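Collation notebook, Tuesday, November

Morning

Started before nine, which is a small miracle, with the Norkside copy of Plinemora on the cradle and the magazine printing open next to it. I'd meant to spend the whole day on the storm chapters but I got stuck on the letter in part 6 again and stayed stuck till lunch. Writing it all down while it's fresh, so Pravesh can tell me where I've gone off the rails.

For anyone picking this notebook up cold: we have 2 printings to compare, the magazine serial and the one-volume book that came out after it. The book is the text everyone reads and quotes. The serial is messier and longer and (I think) a good deal stranger, especially once the sister starts telling the story. I'm reading both line by line and putting every difference into Skumillow, spelling and commas included, and then arguing with myself over which ones matter.

Running total of differences in the sister's half stands at 1267. Most are commas. The book printer had a real passion for commas, he puts one before nearly every "and", and it slows her voice down so much that she sounds like a different woman. In the serial she gallops! She'll start a sentence about the hens and finish it at her mother's grave, all in one go, and in the book she stops for breath at every gate.

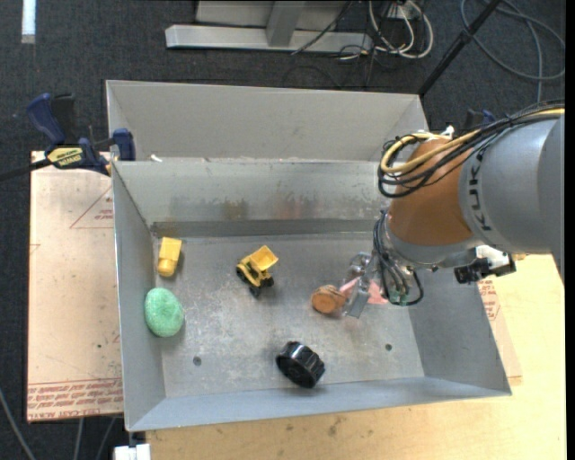

Metal bin with yellow dump truck, green sponge and black toy wheel.

The letter

So, the letter. In the book, Edda gets the letter from the mill, reads it at the window, "folded it small, and said nothing of it till Easter." In the serial she "folded it small and said nothing of it." No Easter. Doesn't sound like much, but the whole question of how long she has known about the house hangs off it. If she says nothing until Easter then there's a day when she does speak, and we ought to be able to find it. I've gone through the Easter chapter three times looking for that conversation and it isn't there. There's a supper, there's a row about a horse, and Edda goes up early with a headache.

My guess this morning was that the Easter talk was written and then cut, and the little phrase in the letter scene was left behind by mistake. It would be nice and tidy. The trouble is that the phrase is only in the later printing, so somebody added it, and you don't usually add a signpost to a thing you've just taken out.

Second guess, which I like better as I write it: the sister is the one telling us this, and she's guessing too. She wasn't in the room with the letter. In the serial she says so outright ("I had this from the girl who did the grates"), and the book drops that line altogether. Take away the girl and suddenly the sister seems to know everything, what was read, how small it was folded, when it was spoken of. I'd always taken her for a fairly honest narrator who happens to be cross. Reading the serial I'm starting to think she's a narrator who tells you exactly how little she saw, and the book has gone through quietly rubbing that out.

Looked for more of the same after my sandwich. Found these without trying hard:

The garden quarrel. Serial: "as near as I could hear through the hedge." Book: nothing about any hedge.

The night the brother comes home. Serial has her asleep and woken by the dog. In the book she's simply there on the stairs with a candle.

The will. Same in both, she's reading over the lawyer's arm. So that one was left alone, and fair enough, she really can see it.

Page 253 in the book, the bit about the drowned lamb. She says "I remember" where the serial has "I was told". Two words, but I nearly fell off my stool.

I want to be careful, though. It could be that somebody at the publisher's thought the hedges and dogs and maids were clutter and struck them out to save paper. You can get a pattern out of a man with a blue pencil and a page limit. Need to check whether the same kind of thing goes missing from the first half, where the schoolmaster is telling it. If he keeps his "so I heard" and "as they say" and she loses hers, then that's a proper finding. If they both lose them it's just trimming and I'll sulk for a day.

Skumillow grumbles

It's still joining up hyphenated words at line ends and then reporting them as differences. I fixed a page of those by hand and then decided life's too short. Pravesh says there's a setting. I have looked in every menu and can't see it. Please write down where it is, PO, in large letters, on this page!

Also it lost my notes on the storm chapters when I shut the lid. The readings themselves are safe, only the comments went. I've redone the ones I could remember in pencil on the back of the printout (blue folder).

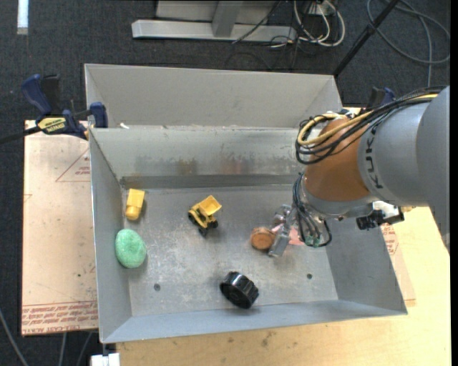
Afternoon, with Pravesh

Pravesh Oosthuizen came in at half past three and I made him read both versions of the letter scene aloud, one after the other, before I told him what I thought. He went for the weather. I hadn't noticed the weather! In the serial it's raining on the window while Edda reads, and in the book the rain has moved to the paragraph after, when she's already put the letter away. He thinks the rain is meant to cover the fact that the sister can't say what was in it, we look at the glass because there's nothing else we're allowed to look at. Once it's moved, we look at Edda's face.

We disagreed about the hens. He says the galloping sentences are just how the magazine set its type, and that I'm giving our author credit for a cheap compositor. I say nobody gallops that well by accident. Left it there, kettle.

He did raise one thing I can't answer yet. The Mabaso papers are supposed to have a set of corrected sheets for part of the sister's half, in the author's hand or her husband's. If the girl who did the grates is struck through on those, we'd at least know it happened at home and not at the printer's. He's going to write and ask about seeing them. I've asked him to ask about the Easter chapter too while he's at it.

Still to do

Schoolmaster's half, hearsay phrases only, leave the commas for now.

Reread the supper and the horse row in the serial with the headache in mind.

Enter the hedge, the dog and the lamb under one heading in Skumillow. "Hearsay removed" will do until there's a better name.

Retype the storm notes from the blue folder.

Book the cradle for Tuesday again, and the good lamp.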